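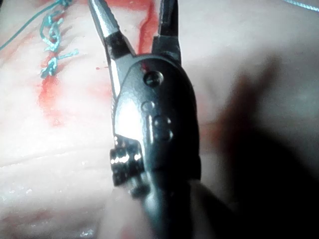
*Synthetic tissue pad with a sutured incision, teal-blue thread. Needle driver in the foreground, jaws open.*

## About Drulard

Drulard makes practice pads for suture training. The workshop and the teaching room are in the same building in Flurnamville. We supply skills laboratories, veterinary schools and nursing courses, and we run our own courses from October to May.

### The pads

All pads are cast in our workshop. The current range has three types:

- **Cordier 20**: single layer, for first knots and simple interrupted sutures.
- **Cordier 87**: skin and fat layers, supplied uncut. The user makes the incision.
- **Votico**: layered pad with an internal channel for coloured fluid, used for work on a bleeding field.

Each batch is tested for tear resistance before it leaves the building. Two pads per batch are sutured by hand and pulled until the thread cuts through. The results are kept under the batch number and sent to customers on request. Pads should be stored flat, away from sunlight, and rinsed in cold water after use with fluid.

### Courses

A course group has up to 20 places. Teaching covers needle handling, spacing, depth of bite, knot security and removal. Coloured thread is used throughout, as uneven spacing is easier to see against a pale pad. Finished pads are marked by the tutor and returned with written notes. Last season 213 people completed the basic course and 173 the advanced one.

### Staff

Monique Rolland runs the casting workshop and is responsible for materials and testing. Lụa Phan plans the courses and teaches the advanced groups.

Visits to the workshop are possible by appointment, mornings only. Orders for replacement pads are packed in the afternoon and leave at 16:00.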